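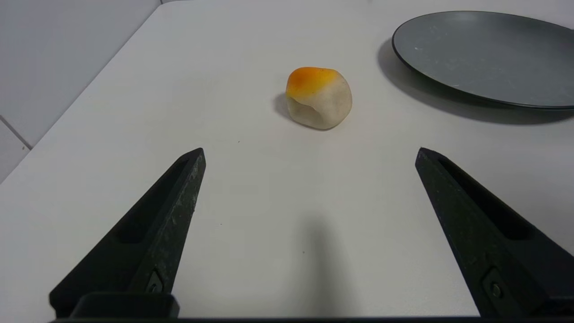 One small piece, cream with an orange-yellow top, and the edge of the gray plate

I have been meaning to write up my Kinside plates for ages, and my sister-in-law Divina Javier finally told me to quit talking about them over dinner and just post the review already. So, here we go!

I bought 2 of the dark gray ones in December, after our old white set got down to a few chipped survivors. I wanted something that would stand out on our table, which is white and shows every crumb you ever dropped on it (I do love it, but goodness). The gray looks so handsome against it. Even one odd little lump of something pale and yellow sitting nearby looks like it was put there on purpose.

The finish is flat and matte, no shine at all, and there is a slightly raised rim. I was worried the rim would be too low for anything saucy, and for soup it certainly is, but rice and stew stay put just fine if you don't pile it up like my uncle does. Bread, cut fruit, a slice of cake - all lovely.

Now for the part I would want to know before buying. The surface marks. Mine picked up faint scuffs and little pale specks fairly early on, and they have stayed no matter what I scrub with. I tried baking soda, then the soft side of the sponge, then a paste that Rhea Galang swears by for her pans, and I got a very clean plate with the same scuffs. From a chair at the table you hardly notice them. Up close, in good daylight, you will. If that sort of thing bothers you, get the lighter color and save yourself the scrubbing.

They stack nicely and they don't slide around when I wipe the table underneath. I paid 600 for the pair at the Iltow shop in Macapagal and I thought that was fair, though I'd have been happier with a little less. I am going back for more so that we have 6 altogether, enough for the whole family when Edgardo and the kids come over.

Four stars from me, and it would have been five without the scuffs.

Contact | Copyright Zirolar Home Reviews | Back to top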